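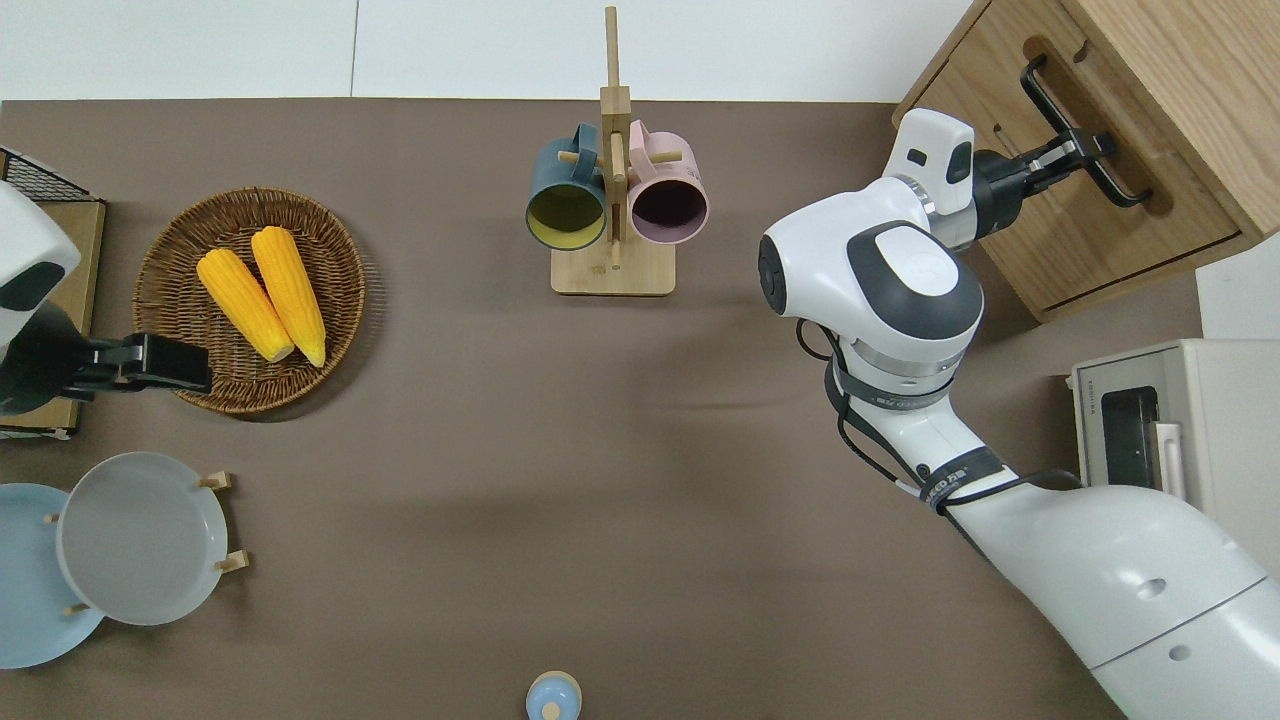

The Slow Shutter

Siv Nyberg tested shutters on the second floor of a building in Purkville, in a room with one window, which she kept covered. The camera that came in that Wednesday was a Cerolov, a folding model with a leaf shutter marked from one second to 1/100. The tag tied to it read: Tveit, K. Runs slow. Do not clean.

She read the tag twice and set the camera on the tester. The tester was a lamp, a photodiode and a timer. The lamp shone through the open back, the diode sat in front of the lens, and the timer reported how long the light got through. She fired the shutter at each marked speed and wrote the readings in pencil.

At 1/100 the reading was 26 milliseconds, where it should have been ten. That is more than a stop of overexposure. At the slower speeds the error was smaller, and at one second it was gone. Old grease would normally show up at the slow end first, in the gear train. She fired the top speed again and got 26. Ten more times, and the reading did not move.

"It repeats," she said.

Sixten Sundqvist looked up from the enlarger he was aligning. "Then it isn't dirt."

"No."

She called the number on the tag. Kerstin Tveit answered on the first ring and said she did not want an estimate. She wanted a number.

"Twenty-six milliseconds at the top speed," Siv said. "Call it a fortieth of a second. You could mark it 1/40 and be close enough for any film."

There was a pause on the line. "Would it always have been that?"

"I can't tell you from a test. I can tell you it's steady."

"My father photographed a ski jumper with it," Kerstin said. "One negative. He always claimed he used the top speed, and my aunt always claimed he hadn't, because the skis are blurred. They stopped speaking over it. There was more to it than that, but that was what they said it was about."

Siv wrote 1/40 on the bench pad and drew a box around it. She asked whether the negative still existed. It did. Kerstin brought it in that afternoon in a Plustix sleeve, along with a letter giving the distance from the camera to the landing slope.
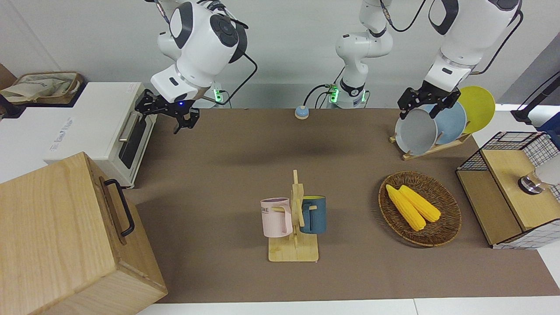 The arithmetic took less time than finding the loupe. Siv measured the blur on the film along the direction of travel, then scaled it up using the distance and the focal length engraved on the lens ring. That gave the length of hill the skis had covered while the shutter was open. To turn it into a time she needed the jumper's speed, and the letter did not give one.

"Frøydis would know," Kerstin said. "It was her husband on the skis."

"Frøydis is the aunt?"

"Frøydis Sandberg. Yes."

Siv turned the pad around so that Kerstin could see the line with the gap in it. Kerstin looked at it for some time. Then she asked if she could use the phone on the wall, and Siv took the camera into the next room and closed the door.

She put the shutter back on the tester with the lens cap off and the speed ring at 1/100. She opened the front plate, as the tag had not said anything about looking. Behind the speed cam was a spring of a slightly lighter gauge than the one in the service drawing, held by a screw whose slot had been turned before. The work was neat. There was no date scratched inside and no repairer's mark.

She photographed the spring, closed the plate and took one more reading.

Twenty-six.

Through the door she could hear Kerstin talking, then not talking, then giving her name a second time, more slowly. Siv wrote the spring on the job sheet under Parts Observed, left Parts Replaced blank, and waited for the call to finish.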